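About Hurport

Hurport is a small company that answers one question for people who are thinking of buying a robot: can a machine do this chore yet? We don't build robots and we don't sell them. We take a job that somebody does by hand today, break it into steps, and test how far a robot arm gets with it. Then we write down what we found, including the parts that went badly.

Our customers are laundries, care homes, packing rooms, repair shops and a few makers of household goods. Most of them come to us after seeing a video. The video shows a robot folding a shirt or loading a dishwasher, and they want to know if it would work on their shirts and in their kitchen. Often the answer is no, or only for part of the job. We would sooner tell them that early.

How we started

Noemí Hinojosa ran the floor of a packing shop for nine years before she started Hurport. The shop had bought an automatic sorting station that was meant to handle mixed small parts. It handled the parts it had been shown and stopped for nearly everything else, and two people ended up standing beside it to clear the jams. She kept a log of every stop. That log became the first version of the form we still use.

Spyros Sotiropoulos joined her soon after. He had been writing control software for robot arms and was used to hearing what they could do in a lab. The two of them took on the first paid study together, for a supplier called Cledier that wanted to know if picking and kitting could be handed over at night. The study said that the picking could, for 30 of the 143 items on the list. Cledier went ahead with those and left the rest with the day crew.

What we test

Every study begins in simulation. A simulated room costs very little to change, and we can run the same chore over and over with the pieces moved, turned or pushed closer together. Our usual starting point is what we call the tidy-up: a few small things left on a flat surface, which the arm has to pick up one at a time and put where they belong. It stands in for clearing a counter, sorting a drawer or emptying a parts tray. A person does it without thinking. For a machine it holds most of the problems we get asked about. 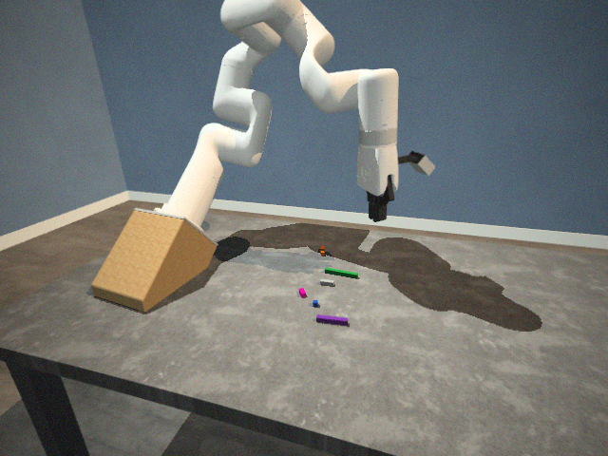

The tidy-up in simulation, with six small blocks on the table.

The blocks are different shapes on purpose. A small cube is easy enough to grip from above. A long thin bar has to be gripped the right way around, and if two bars lie side by side the fingers need room to get down between them. Color helps the software tell one piece from the next, but lighting gets in the way. An arm throws a big shadow over its own work, and a piece that was easy to find a second ago can look quite different once it falls in the dark part. We leave the shadows in, as a real kitchen or workbench has them too.

A standard study has 600 simulated runs. We record each run as done, done with help, or not done. "Done with help" means that a person would have had to step in, and we count it against the machine, because somebody has to be paid to stand there.

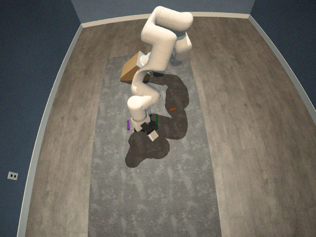 Same room from overhead, with the gripper down at a beige block.

After simulation we move to the customer's own site, with a real arm and the real objects. Results usually drop at this point. Bags crumple, lids stick, and people leave things in odd places. We spend 2 weeks on site for most jobs.

Where things stand

People ask us for a plain answer, so this is what our own studies have shown so far.

Picking up hard, separate objects from a flat surface works well enough to use, if the objects are known ahead of time and there is some space between them. Moving full trays or boxes from one fixed place to another works too, and has for years.

Sorting a mixed pile is slower than a person and needs help more often than most owners expect. Wiping a counter can be done. Knowing when the counter is clean is harder, and we have not yet passed a machine on it.

Laundry is the chore we are asked about most. Towels, on a good day. We tell people not to plan around anything with sleeves. Cooking, changing a bed and cleaning a bathroom are still jobs for a person, and we don't expect to write a different answer next year.

Shop floors do better than homes. On a shop floor you can move the shelf, fix the lighting and give every part its own bin. Few people will rearrange a house to suit a robot — and they shouldn't have to.

How we work

We charge a fixed fee, and it is the same if the answer is yes or no. We take no commission from robot makers. If a maker lends us equipment for a study, the report says so on its first page.

You get the full record of runs along with the report. Customers have argued with our scoring more than once, and in two cases they were right and we changed it. The current form is the Jarkard sheet, named after the street our first office was on. You are free to use it for your own trials without asking us.

Our newest work is with Toprak, a group of care homes, on setting and clearing dining tables. Simulation is finished and the site visits begin in July.

Talk to us

If you have a chore in mind, write to us and describe it the way you would to a new employee on the first morning. Tell us what the objects are, where they start, where they end up and what usually goes wrong. A short video taken on a phone is useful. Noemí reads all new requests, and Spyros will call you if there are technical questions. The first conversation is free.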